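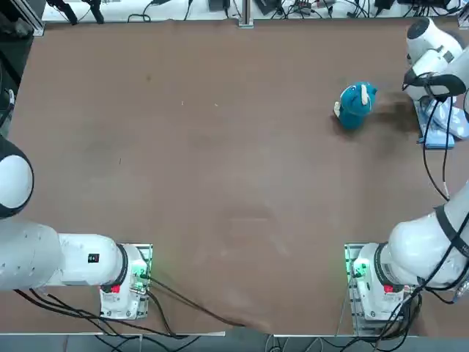

Kirnthorpe, November

Torken is a shared workshop with one big brown table, two robot arms and a lot of cable. Sabina Hájek and Oľga Říha started it after reading one too many articles promising a home robot by next year. We doubted it then and we doubt it now, but we wanted to doubt it with a machine in front of us.

The current build is called Jestau. It handles soft things: cloth, oven mitts, a stuffed toy. Soft things are where most of the big claims fall apart.

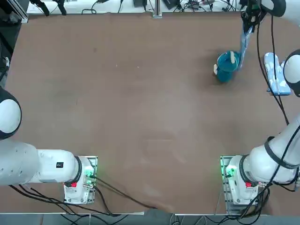 Can I build one of these at home?
Parts of it, if you have a sturdy table and patient neighbors. Budget for more cable than you think and start with one arm.

We log every attempt, including the bad ones. Tarar, our first build, got 1000 tries before we took it apart, and 425 of them were good enough to count. A salesman would have shown you 3. 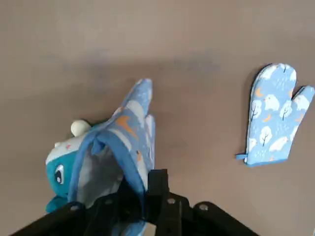

Oven mitts are harder than they look on paper. They fold, they slump, and a grip that suits one may be useless on the next. Anyone who says this is solved should bring their own mitt.

Members pay $125 a year and get a key, a shelf and a say in what we build next. Open bench is Thursday evening.

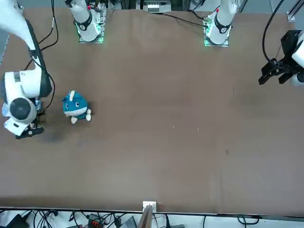
Both arms and the plush toy on the Jestau table.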